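Why I Stopped Trusting the Success Rate

When a group publishes a result on bin picking, the first thing people look for is one percentage. I did the same for years. Now I think this number hides more than it shows, and I want to explain my opinion with our own work at Holton.

Last October we finished a grasping policy called Veltum. We trained it on 3,511 attempts with simple coloured blocks in a metal bin. More than 3,000 of them were recorded with the bin at the same place on the table. The success rate was very good and we were proud. Then a colleague moved the bin by 5 centimetres, and the policy became a beginner again.

Was the number false? No, it was correct. But it answered a question which no factory will ask. The Virnotis benchmark has the same weakness, in my view. It has 16 layouts, all of them known before the test, and a team can prepare for each one as a pupil prepares for an old exam paper.

I would prefer that we report failures in the same detail as successes. In which corner did the grasp fail? Did the block lie against a wall, or close to another block? The Tamura report did this two years ago – it is a long table and not pleasant to read – and I have learned more from it than from any video. Reviewers could ask for such a table from every paper on grasping. It costs one afternoon of work, and the logs are already on the disk.

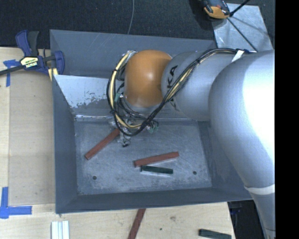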